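About Winavari

Winavari hires out and sells washable nappies. We have a shop and a laundry room on the ground floor of Chaturvedi House, at the station end of Zirkard high street, and we post kits to most of mainland Britain. Most of our customers are expecting a first baby or have one under six months old. A fair number come to us with a second or third child, having used disposables the first time.

How we started

The business began as a box of second-hand nappies passed between four families on the same road. Each family had bought a different sort, and each had found that at least half of what they bought didn't fit their baby. One had a long thin boy who leaked at the leg whatever he wore. Another had a daughter who was in the largest size before she could sit up. Swapping was cheaper than buying again, and after a while people outside the road began asking to join in.

For the first two winters everything was kept in a spare bedroom and washed in a kitchen. We then took a stall at the Zirkard covered market one morning a week, and hired out the first proper kits from there. The stall was cold and there was nowhere to change a baby, so when the unit at Chaturvedi House came up we took it. We have been there since, and the laundry room was added the following February.

What we do

The main part of our work is the trial kit. A trial kit contains five kinds of nappy, with enough of each to get through a day and a night, along with liners, two wraps, a wet bag and a lidded bucket. You keep it for 21 days. At the end of that you send back the lot, or keep the ones that worked and pay for those. We have 115 kits in use at present. Newborn kits are booked up furthest ahead, so if you are due in the next couple of months it is best to get in touch now.

We ask for a deposit of £60 on each kit. It is returned when the kit comes back, less the price of anything missing. We don't charge for stains. Nappies are going to be stained, and most of it comes out on a line in the sun anyway.

We also sell nappies new and second-hand. Second-hand ones are checked for worn elastic and tired poppers, and we replace either if the rest of the nappy is sound. Anything past mending goes into a rag bag which a local garage collects from us.

Washing

All hire nappies are washed by us between families, even if they come back clean. We run them on a pre-wash, then a long wash at 60 degrees with a full dose of non-bio powder, then an extra rinse. Wraps are done separately at a lower temperature. Everything is dried on racks, apart from terry squares and boosters, which go in the tumble dryer on low.

Our machines are two Tonex washers and a Tonex dryer, bought second-hand from a hotel that was closing down. They are noisy, and if you ring while one is spinning you may need to ask us to repeat things.

Customers often ask what they should do at home. We give out a single sheet of washing instructions with each kit and there is a copy at the counter. The short version is to use enough powder, leave out fabric softener, and not to pack the drum too tightly. If a nappy smells of ammonia when it is dry, bring it in and we will strip wash it without charge during the hire period. 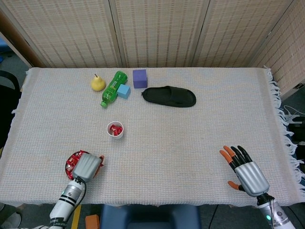
Visiting us

The shop is open on weekday mornings from half past nine until one, and on two afternoons a week in term time. Afternoon times change, so please ring before making a long journey. There is level access from the street, and the door is wide enough for a double buggy. We have a changing mat, a low chair for feeding and a kettle. Older children are welcome.

You don't need to book to look round or to buy. You do need to book for a fitting, which takes half an hour and is free. At a fitting we go through the types of nappy with you, talk about how you do your washing and drying, and try two or three on your baby. If the baby hasn't arrived yet we use a weighted doll. It helps to bring the clothes you expect your baby to wear, as washable nappies are bulkier and some vests will be short in the body. We have popper extenders for sale if yours are.

Parking behind the building is shared with the dentist and is usually full before ten. The car park by the river is a five-minute walk.

Nurseries and childminders

Since last year we have supplied washable nappies to nurseries and childminders in and near Zirkard. We deliver clean stock twice a week and take the used bags away. Staff get a short session with us before they start, and we go back after a fortnight to see how it is going. We use one type of nappy for all nursery work, a two-part one with a hook-and-loop fastening, so that anyone covering for a colleague can put it on without being shown again.

If your child goes to a nursery that we don't supply, most are willing to use washables if you send them in ready made up, with a wet bag for the used ones. We can give you a one-page note to hand to the manager.

Who we are

There are six of us, all part time. Four are parents who hired from us first. Between us we have used nearly every kind of nappy we stock, on babies and toddlers of all shapes, and we don't all like the same ones. You may get different advice depending on who is in. We think that is reasonable, and would sooner you heard a real preference than a script.

We aren't health professionals. If your baby has a rash that isn't clearing, or broken skin, please speak to your health visitor or pharmacist before changing anything.

We don't take payment from nappy makers to recommend their products, and we buy our stock at the normal trade price. When we think a nappy is poor we stop selling it and take it out of the kits.

Using washables part of the time

Of the 295 families who hired from us last year, a good many use disposables at night, on holiday or at grandparents' houses. We have no objection to this. Two washable nappies a day is two fewer in the bin, and it keeps the washing down to a load every three or four days. Some people start that way and move over fully later on, and some stay as they are until potty training.

We would rather you hired a small kit and used it than bought a large set that stayed in the cupboard. Full sets are expensive. If you are unsure, wait until after the trial.

Returns and complaints

Unused nappies bought new can be returned within a month. Used ones can be returned if there is a fault in the making, such as a seam that has given way or a waterproof layer that has peeled. Please wash them first. Second-hand nappies are sold as seen, though we will look at anything that fails in the first few weeks.

If something has gone wrong with a kit or an order, tell the person at the counter or write to us at the shop address. We reply to letters and emails within three working days, a little longer in the school holidays.

Page last updated March 10, 2018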